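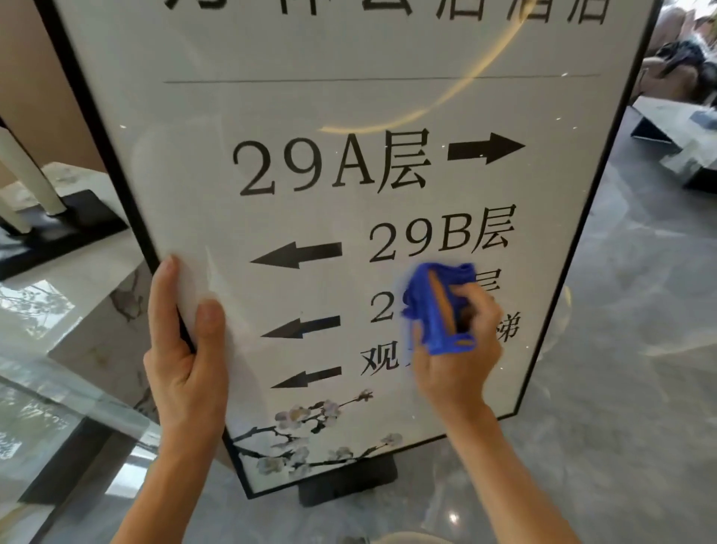 Khoa Tăng 来信问，铝框指示牌换内容的时候，是不是要把整块牌子寄回工厂。不需要寄回。Skorix 系列的面板和边框是分开的，您只要订购新的面板，自己更换就可以。

Skorix 室内指示牌
型号：Skorix 95
适用地点：酒店、办公楼、诊所、学校走廊

产品说明
Skorix 95 是一种窄边框的室内指示牌，用来标明楼层、房间号和方向。边框为铝材，表面喷涂，有黑色和银灰色两种。面板为白色，文字和箭头用黑色印刷，也可以按照客户提供的色号印刷。面板有亮面和哑面两种表面，价格相同。

我们收到比较多的问题是选亮面还是哑面。亮面的白色看起来更干净，擦拭也方便，但是对面有吊灯或者落地窗的时候会反光，从某些角度看字会吃力。哑面没有这个问题，不过手指印要用湿布多擦几次。如果您不能确定，可以先向我们要两块小样，放在现场看一个白天和一个晚上，再作决定。

规格
边框宽度：8 毫米
面板厚度：3 毫米
安装方式：壁挂、吊装、落地支架（支架另购）
订货编号：3053
交货时间：确认稿件以后 30 天
最小订量：一块

文字排版
请把文字用表格发给我们，一行写一个方向，箭头用“左”“右”“上”“下”注明。楼层号里有字母的（比如 A 层、B 层），请写清楚大写还是小写，也请说明字母和数字中间要不要空格。我们的设计人员会在收到表格以后做一份稿件给您看，修改两次以内不收费。中文和外文都要印的时候，外文字母的高度一般做成中文的一半，您有别的要求也可以提出。

一块牌子上的内容不宜太多。客人拖着行李走路，他看牌子的时间很短，所以我们建议把最常问的地方用大字，其他的用小字，放在下面。

更换面板
一、把边框下面的两颗螺丝松开，不必取下来。
二、下边条向外拉，旧面板就可以从下面抽出。
三、新面板的保护膜先揭开四个角，插进去以后再全部揭掉。
四、推回下边条，拧紧螺丝。请不要用电动工具，螺纹比较细。

清洁
用软布和清水。请不要用含酒精的清洁剂，印刷的文字时间长了会变淡。

配件
Fudton 落地支架，高度可以调节
Ghanem 吊装钢索，成对出售
Plestamen 盲文贴条，按文字长度计价

客户留言
“我们旅馆去年十月换了全部走廊的牌子，颜色和样品一致。有一块的箭头方向是我们自己写错了，重做一块面板，边框继续用。希望支架的底座以后能再重一点，小孩子会去推。”

回复：谢谢您的意见。加重底座现在可以单独订购，下单时请在备注里写“重底座”。旧的支架也能装，不需要换立杆。

价格和运输
价格按尺寸计算，请把需要的长和宽告诉我们，一般当天可以报价。面板用硬纸板夹住运输，收货的时候请当面打开检查四个角，如有损坏请拍照，并在签收单上写明。

本页价格说明更新于 5/29/22。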